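Progress report, Cidard Kitchen menu refresh and chef training
Covers January to end of March
For: Habte Fund, small food business grants
From: Valentin Hamel, Cidard Kitchen, Stestport

Quick one this time, we are mid-service most days and I'm writing this between lunch and the fish delivery. Full receipts folder to follow as agreed.

Where we are

Spring menu went live in March, two weeks later than planned. 14 new dishes on it, down from the number in the application. We cut the duck and both of the savory tarts after tasting. Duck was too slow to plate on a full night and the tarts came out different every time depending on who was on pastry. Might come back in fall. The smoked mussel broth stays, so does the barley with roasted leeks, and the rye pancakes have moved from brunch to the evening menu, where they sell better than anything else in the starters.

Still no decent dessert with rhubarb. Three tries. The last one was close – a set cream with the rhubarb underneath – but it weeps after an hour in the fridge and we can't make it to order.

Suppliers

Root vegetables and most of the greens now come from the growers over in Delden. Prices held through the quarter. Delivery was the problem in January, late more often than not, and twice we opened with a short menu. Moved the drop to 6 a.m. and it has been fine since. Butter and cream have gone up again and I have reworked the costings for everything that leans on them. New sheet is in the shared folder, ignore the older one with the green tab.

Fish is still the old supplier. I said in the last report we would switch. We have not, the other quote was higher once the ice and the crates were added in.

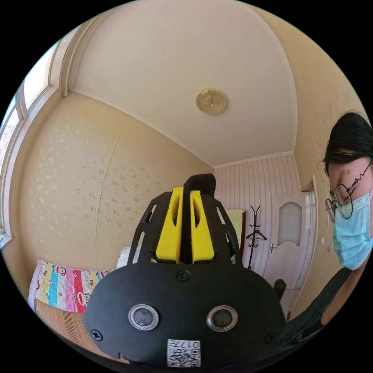 Training

Both trainees finished the knife and stock modules and have started on sauces. One is already running the cold section alone on quiet nights. The other needs more time on timing, not on cooking, the food is good but it leaves the pass late. I'd like to keep both past the end of the grant if the numbers allow, will know more after the summer bookings open.

Food safety course done, certificates are in the folder. Allergen sheets rewritten for every dish on the new menu and pinned up next to the pass. Front of house have a short version. We need to redo it for the set lunch, which changed after the sheets were printed.

Tasting evenings

Two held, one still to come. 98 covers across the pair, second one sold out. Comment cards were mostly kind. People want bigger portions of the barley and less salt in the broth, which we have now fixed. A few asked for a full vegetarian set menu. Fair point, and it's on the list for the next round. Bread ran out at the second evening and I had to send out for more, wont happen again.

Money

The main overspend is the secondhand combi oven. Price was as quoted but the electrical work came to 2000 on top and I had not allowed for any of it. My mistake. Covered from our own account for now. I would like to move part of the unused print budget across to it if you are ok with that – menus are being printed in house and we have hardly touched that line. Please let me know either way before the next payment goes out.

Everything else is on or under. Wages on plan. Ingredients for testing came in under because we cut dishes early.

Next quarter

Third tasting evening, date to be fixed with the hall.
Vegetarian set menu, up to five courses, first draft by May.
Sauces module finished, then on to bread.
Rhubarb, again, or drop it and go with the baked custard.
New allergen sheets for set lunch.
Start talks with the cheese maker in Delden about a smaller weekly order, their minimum is too much for us at the moment.

What I need from you

An answer on the print budget. Also the right form for the mid-year figures, the one I was sent has last years headings on it. If somebody wants to visit, come before 11 in the morning or after 3, the kitchen is no place for talking in between.

Valentin

Last updated: April

Contact | © Cidard Kitchen, Stestport | Back to top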